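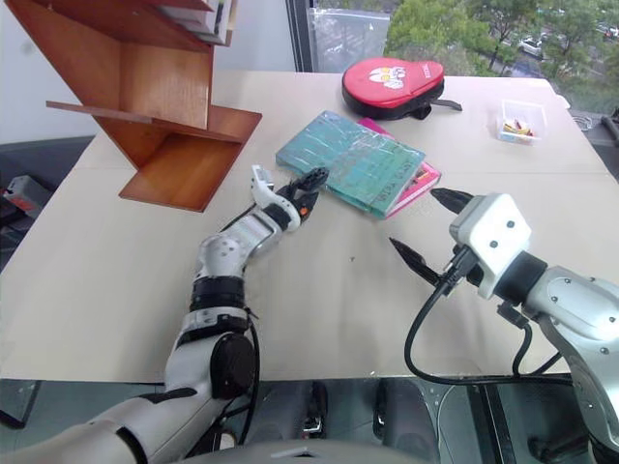 What is a relative minor, and why does it keep turning up uninvited?

It is the minor key that uses the same notes as a major key but treats a different one as home. Count up to the sixth note of the major scale, sit down there, and you have it. C major's relative minor is A minor. G major's is E minor. No new sharps, no new flats, and the key signature at the start of the line stays exactly as it was.

Azucena Mendoza asked about this after our October singing session, having been told by one book that a piece was in F major and by her own ears that it was in a bad mood. Her ears were right. One flat in the signature can mean F major or D minor, and the printer isn't obliged to tell you which.

There are a few ways of finding out. Look at the last bass note first. Composers wander, but most of them come home for supper, and if the bass finishes on D you are very likely in D minor. Then look for stray accidentals. A minor key likes to raise its seventh note, so in D minor you will keep bumping into C sharp, which has no business in F major at all. One C sharp proves little. A page littered with them is a confession.

The raised seventh is there for the sake of the chord on the fifth note. Left alone in D minor, that chord is A, C, E – perfectly pleasant, and with about as much urgency as a Sunday bus. Sharpen the C and you get A major, which leans so hard on D minor that most of the room will sing the next chord whether you conduct it or not. Tiburcio Ponce calls the unsharpened version "the modal one" and prefers it. He is welcome to it at home.

Going the other way is just as easy. From the minor key, go up three semitones and you are at the relative major: A to C, E to G, D to F. Kamala Palaniappan teaches it to her piano pupils as "two white notes up", which works beautifully from A, D and E and then falls to pieces the moment somebody hands them C minor. (E flat, if you were wondering. Three flats, same as it ever was.)

Please don't confuse any of this with the parallel minor, which keeps the same home note and changes the scale around it. C major and C minor are parallel. They share a name and a front door but not a key signature, and mixing them up is how the altos came to grief in the second verse.

For practice, take the 4 carols in the December 2020 folder and pencil the key beside each title, major or minor, before you sing a note. 2 of them change their minds halfway through. Perla Cárdenas has the answers and has promised not to be bribed, although she did mention she likes ginger biscuits.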